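Why do we have capital letters and small letters?

By Houda Badawi
11/1/19

We use cookies to make this site work. OK / Tell me more

Have you ever wondered why we've got two of nearly everything in our alphabet? There's a big A and a little a, a big G and a little g, and some of the pairs don't even look related! I used to get very cross about this when I was learning to write. Why couldn't they just pick one?

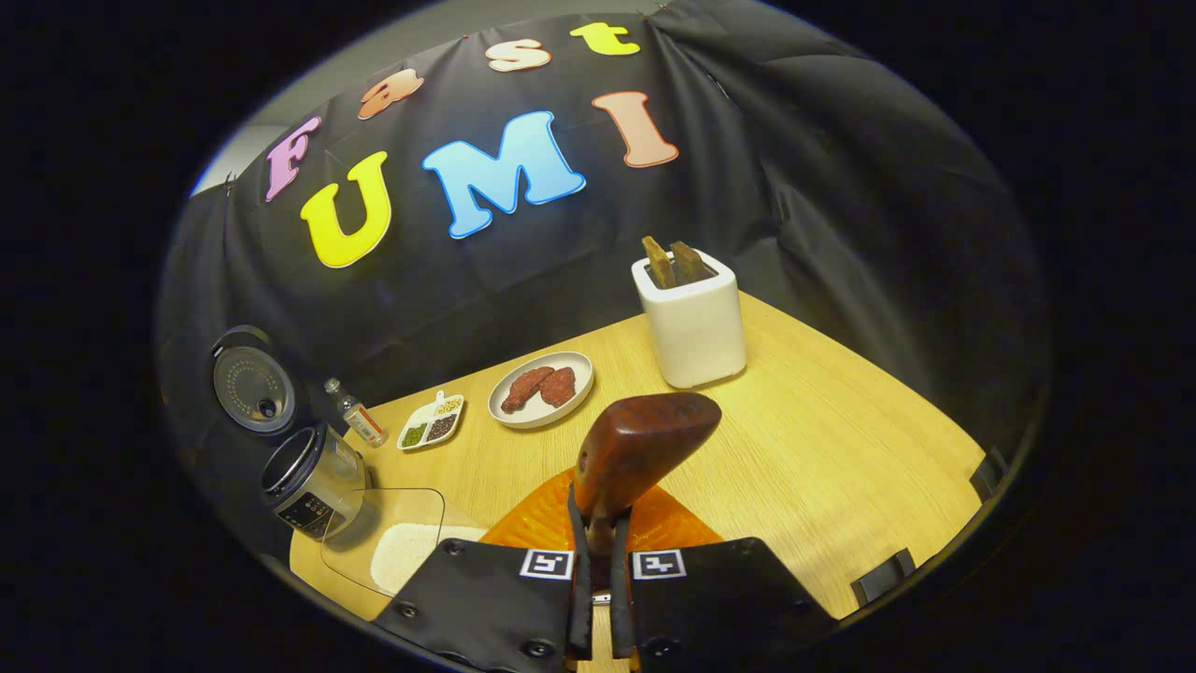
Big letters came first

A very long time ago, the Romans carved words into stone. If you've ever tried scratching your name into something hard (not the kitchen table, please) you'll know that straight lines are much easier than curly ones. So lots of Roman letters were made of straight strokes, like A, E, L and T. They only had the big kind, and they often didn't bother with spaces between words either. TRYREADINGAWHOLEPAGELIKETHIS and see how your eyes feel!

Then people got in a hurry

Carving is slow, but writing with a pen is quick, and when you write quickly your letters start to change. Corners go round. Bits get joined up, or left off. Over hundreds of years the people who copied books by hand ended up with smaller, rounder letters that took up less room on the page. That was handy, as pages were often made from animal skin and cost a lot of money.

Look at a capital E and then a small e. If you write the big one fast, over and over, you can feel it wanting to curl up. My friend Damian Krawczyk tried this with his class in June and filled 4 sheets of paper with wobbly Es. By the last sheet some of them were very nearly small ones.

So why keep both?

Well, people liked the old letters too. They looked grand, so writers used them for titles and for the beginnings of things, and after a while that turned into rules. Now a capital tells you that a sentence is starting, or that you've met a name.

Why "upper case"?

When printing came along, every letter was a little block of metal. Printers kept the blocks in trays called cases – capitals in the top one, small letters in the bottom one. So we still say upper case and lower case, even when we're typing on a tablet.

Does everyone have them?

No! Arabic doesn't have capitals, and neither does Hebrew or Chinese. Greek does, and so does Russian.

Have a go

Make up your own alphabet of big letters using only straight lines. Then write each one as fast as you can for 60 seconds and see what shape it's turned into. I'd love to know which letter changes the most. Mine was K, which ended up looking like a squashed spider.

745 likes
Share this page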